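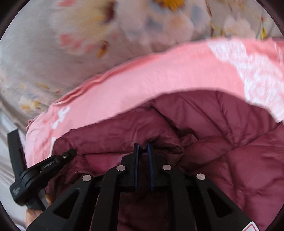 报告人：Menaka Barua

Kovcombe 家庭衣物整理项目
设备采购与预算进展报告（11月）

致 Trundum 基金设备组：

本报告说明本阶段的设备使用情况，以及下一阶段我们希望购买的东西。上一次报告里，贵方的 I-hsuan Tang 提出了三个问题：手持夹爪是否够用，备件为什么没有单独列出，机械臂应该什么时候买。下面我按这个顺序回答，最后是预算的部分。

一、手持夹爪的使用情况

目前我们有2套手持夹爪，都是第一笔款项购买的。采集工作在住户家里进行，人手握夹爪，直接在床上整理衣服。我们选择的衣服以冬天的为主，其中绗缝的厚外套最难处理。它的面料比较滑，里面的填充物又会回弹，手指夹得浅的时候容易脱开，夹得深的时候会同时带起两层。如果外套上面还压着一件棉质的衣服，两种面料的摩擦力不一样，操作员需要先决定从哪一条褶子进去。

这种情况对采购有直接的影响。我们原来的计划是按照叠毛巾和T恤的强度来估计磨损，现在看，这个估计偏低。Bence Bognár 每天收工以后检查夹爪的手指和连杆，他的记录说明，最先需要更换的是手指内侧的防滑垫，其次是连杆的销轴。连杆本身到现在没有损坏。

两套夹爪轮流使用，一套在住户家里，另一套留在办公室做检查和标定。只要其中一套需要修理，当天的采集就要停止，这样的事情在本阶段发生过。所以我的回答是：工作可以继续，但是没有余量。

二、备件

第一份预算里，备件放在“其他耗材”这一项下面，和收纳箱、标签纸在一起。这个做法不太好，因为贵方看不出哪些钱花在设备上，我们自己月底核对时也要重新翻收据。从下一阶段开始，备件单独列为一项，由 Obaidul Paul 管理。领取时写明日期、更换的位置和更换的原因。

防滑垫我们比较了两种。Cartwright 的垫子比较软，夹薄的布料时很稳，但是夹外套的下摆边缘时，垫子的一角会慢慢翘起来。Fusar 的垫子硬一些，贴得牢，操作员说手感需要几天适应。试用外套时，我们先把拉链拉好，在毯子上摊平，两只袖子向两边放开，然后从下摆开始夹。每一次都从同样的状态开始，两种垫子的结果才可以比较。我们建议以后统一购买 Fusar 的型号，这样备件只需要准备一种规格。

试用的过程也提醒了我们另一件事：毯子会跟着衣服一起移动。绒面的毯子这个问题更明显一些。以后可能需要几个固定用的夹子，价格很低，不需要另外申请。

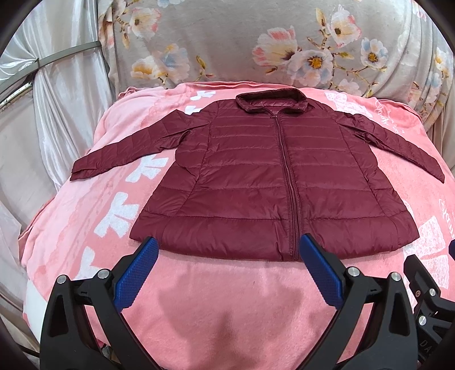
三、机械臂的购买时间

原计划是在本阶段结束以前订购一台机械臂。我请求把这个决定推迟到下一阶段的中期，理由如下。

第一，夹爪的手指规格还没有最后确定。机械臂末端要安装同样的手指，如果现在订购连接件，规格改变以后就要再做一次。

第二，Kovcombe 的实验室正在重新安排电源和工作台的位置，Malsha Bandara 告诉我，工作台的高度还需要讨论。厚外套摊开以后占的面积比较大，机械臂的工作范围必须按照最大的衣服来选，不能按照毛巾来选。我们以前询价的那个型号，对于儿童外套没有问题，对于成人的长外套，袖子两端可能够不到。

第三，推迟不会影响采集。采集只依靠手持夹爪和操作员，和机械臂没有关系。

推迟期间，Malsha Bandara 会准备一份比较表，内容包括工作范围、负载、保修条件和交货时间。比较表完成以后先交给贵方看，得到同意以后再询价。

四、下一阶段的预算

下一阶段我们申请两项支出，币种为欧元。

增加一套手持夹爪，含标定板和运输箱：1709
防滑垫、销轴和螺丝等备件：439
合计：2148

已经批准的小型设备额度是2000，因此超出148。对于超出的部分，我们有两个办法。一个办法是从差旅项里调整，本阶段的差旅有结余，因为住户都在同一个城区。另一个办法是先不买运输箱，继续使用现在的旧箱子。我个人倾向于第一个办法，旧箱子的内衬已经不太合适，搬运时夹爪会晃动。但是项目之间的调整需要贵方书面同意，所以请在回复中说明选择哪一个。

机械臂的款项保持不动，不并入以上两项。

五、需要贵方确认的事项

1. 是否同意机械臂的购买决定推迟到下一阶段中期。
2. 是否同意备件单独列项。
3. 超出的148从差旅项调整，或者取消运输箱。

供应商的报价到月底有效。如果在那以前可以收到答复，我们就按照现在的价格下单，否则需要重新询价。报价单和 Bence Bognár 的检查记录作为附件一起发送，记录是手写以后录入的，个别地方的用词不统一，如有不清楚的地方请直接写信给我。

Menaka Barua
Kovcombe 项目协调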